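Diese Seite verwendet Cookies. Mit "Weiter" stimmen Sie der Nutzung zu. Weiter | Einstellungen

# trasora-ofen-greifervergleich

Rohdaten + Labels zum Vergleich zweier Fingersätze am Minibackofen. Stand September, noch nicht alles geprüft.

- Satz A: Nesalix, spitz zulaufend, matt
- Satz B: Mirkix, breiter, Gummiauflage (Daten kommen nach, Ordner `b/` ist leer)

Alle Bilder hier im README aus Satz A. Aufgabe immer dieselbe Familie: Ofentür, Rost, Aubergine. 600 Episoden geplant, 500 drin, Rest hängt am Umbau.

## Kameras

Zwei Ströme. `cam_fix` steht fest und sieht den Ofen (TOSHIBA, cremeweiß, zwei Drehknöpfe rechts) von vorne. `cam_hand` sitzt am Handgelenk. Startbilder ohne Arm sind in `cam_fix` normal, bitte nicht rausfiltern!
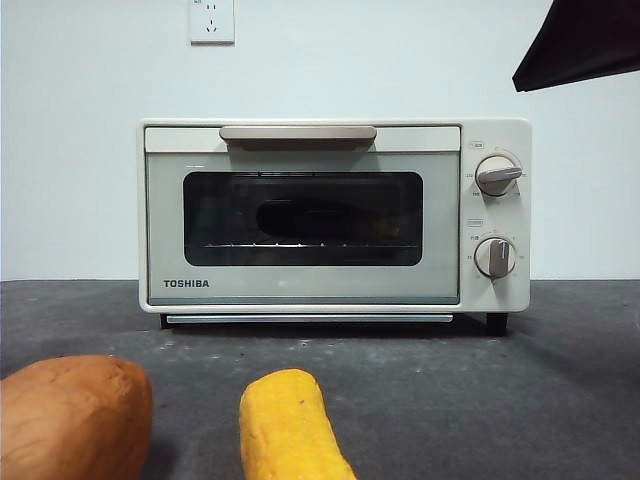
## Bekannte Probleme

Blech im Innenraum spiegelt stark, bei offener Tür in `cam_hand` helle Flecken an der Rückwand. Tiefenschätzung am Rost deshalb unbrauchbar. Türglas ebenfalls: der graue Boden scheint durch, Segmentierung hält die Scheibe gern für Untergrund. Masken für Tür und Scheibe daher getrennt.

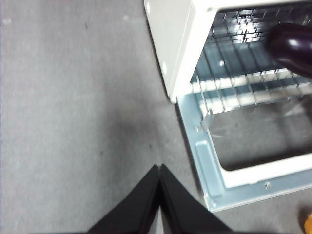
Scharnierseite ist von Hand nachgelabelt, 83 Episoden, steht in `labels/tuer_v2.json`. Die alten Labels (v1) nicht mischen, da ist die Türkante verschoben.

Bei geschlosener Tür ist die Frucht hinter der Scheibe kaum zu erkennen, nur dunkel und länglich. Label dort `objekt_unsicher`. Greifer in `cam_fix` oft unscharf, wenn er oben links reinkommt; Fingerspitze dann nur als Silhouette markiert. Mais und Süßkartoffel vorne = Ablenker, nicht greifen, Klasse `distraktor`.
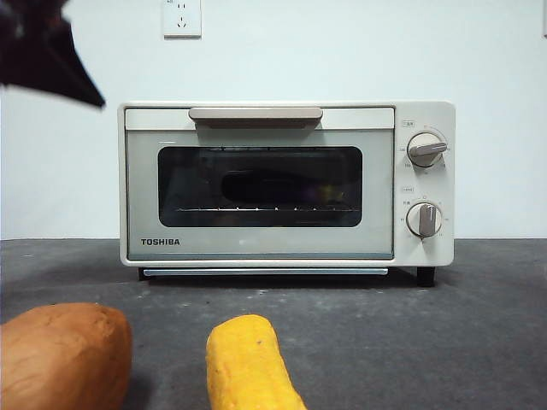
## Greifphase

Interessant für den Vergleich ist vor allem die Aubergine: glatt, glänzend, Griff am schmalen Ende. Satz A fasst V-förmig von beiden Seiten, Finger bleiben in `cam_hand` die ganze Zeit am unteren Rand sichtbar. Rost dahinter verwischt bei Bewegung, Doppelkanten an den Stäben.
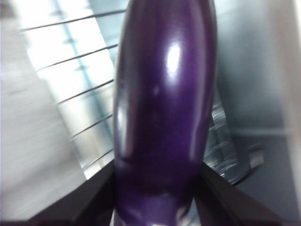 Schließkraft bei 40 % vom Maximum, für beide Sätze gleich lassen, sonst kann mans nicht vergleichen. Controller ist der von Eskildsen, Standardprofil, nix getunt. Abbruch von Hand = `abort: true`, zählt nicht als Fehlgriff.

TODO: Zeitstempel der beiden Kameras abgleichen, CSV-Export, Satz B.

Kontakt: Mikkel Hauksdóttir, am besten vormitags.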